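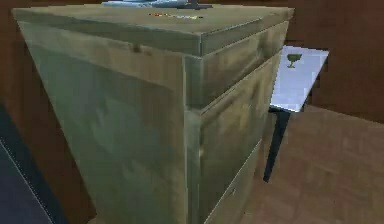 I've spent most of this month on the part of our software that decides where to look next, and I'm finally ready to moan about it in public. The planner is called Stemeck (Csaba Rácz named it, don't ask me) and its job is to choose the next viewpoint in a simulated house until the map has no holes worth bothering with. The trouble is what it thinks counts as a hole. Park it close to a big green cabinet, looking down at a corner, and it gets very excited about the bits of floor it can't see behind there. Meanwhile the white sign on its thin black post, half tucked behind the right side, hardly scores at all. A post that skinny falls between the cells of the map and the planner would happily drive straight through it!

So I made the cells smaller, which fixed the post and broke everything else. One planning step went from 157 milliseconds to 1104, and Kristof De Graaf asked very politely if I'd left a debugger running. I hadn't. In the end I kept the coarse map for choosing routes and only built the fine one close to the robot - a bit of a bodge, but it's quick again.

Then there are doors.

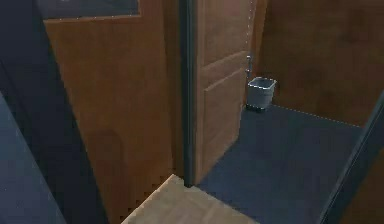

An open door is a rotten thing for a planner like mine. It hides a wedge of room behind it, so the score for peeking round the back goes through the roof, and the robot shuffles to and fro in the doorway trying to get a better angle. I had one run with 2660 steps in the log and a good chunk of those were shuffling. Bernadette Hennessy suggested charging a small cost every time it changes its mind, and I felt a bit silly for not trying that first. With the cost set to 20 it mostly picks a side and gets on with it. Set it much higher and it won't turn back for anything, even when it should.

Glass is next on my list, and I'm dreading it. Our depth model treats every pane as a solid wall, so a glazed panel in a doorway closes off whatever is on the other side.
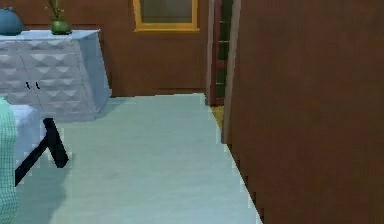 ## Still to do in March

- Let the map mark glass as "don't know" and see what falls over
- Move the change-of-mind cost into the config file (sorry, Bernadette)
- Rerun the Tirndale set with the two-level map switched on
- Write a test for thin posts, so I can't break them again without noticing

If you've got a planner to behave itself in doorways, do leave a comment. I'd love to hear how you did it, even if it was a bodge too.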